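Chapter 3
Memoir in Parts: The Life Told More Than Once

Before you start: have your reading log from Chapter 2 open. You'll need the list of scenes. If you skipped it, go back, it's short.

Most people think of an autobiography as one book. Birth at the front, old age at the back. Plenty of writers don't work that way. They publish a childhood book, stop, then years later another one that picks up on the next morning. Or goes back over the same summer and tells it differently. That second case is what this chapter is mostly about.

Some terms first. A serial memoir is a life told across several books by the same author. A volume break is the place where one book quits and the next takes over. An overlap is any event told in both. Learn these three, they come up in every exercise from now on.

Our main text is the Wurkonmont books, a set of 3 short memoirs about growing up in a mill town and leaving it. Excerpts are in the back of this book. The first volume is 183 pages and covers only four years. The second runs almost 300 and covers twenty. Why? Think about that before you read on. Childhood gets slow time, a whole page for a pair of shoes. Work and marriage go by in a paragraph. Pace is a choice and it tells you what the writer thinks the life was about.

Then the overlap. The fire at the Coltholm mill is in volume one as a child's night, smoke and somebody's coat. In volume two the same fire is a matter of wages and who got blamed. Neither is the wrong version. Read them side by side, mark every detail that appears in one and not teh other. Slow work. Do it anyway.

What you should be able to do by the end: find a volume break and say what it leaves out. Compare two tellings of one event. Write 70 lines of your own, twice, at two ages.

Readings: the Prutov excerpt first, then Eder. Poetry by the same author comes in Chapter 4, dont jump ahead.
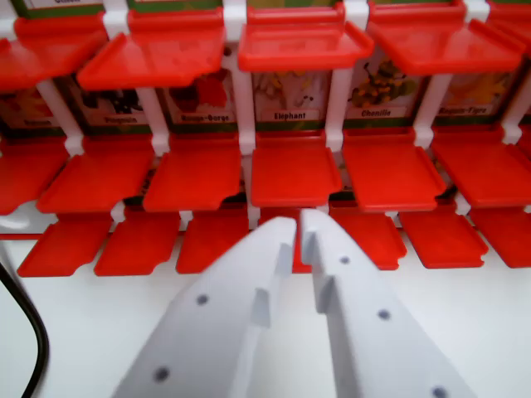 Order in a memoir is made by the writer, and it can be unmade. Try it with your scene list. One scene per card, a plain title on each, no dates. A title can be a single word, like the French animal names on the cards in the red rack, Pingouin, Chenille, Elephant. Set them out in tiers and pick one for the middle. Now swap it. Write down which scene you had to move next, and keep the note for Exercise 2.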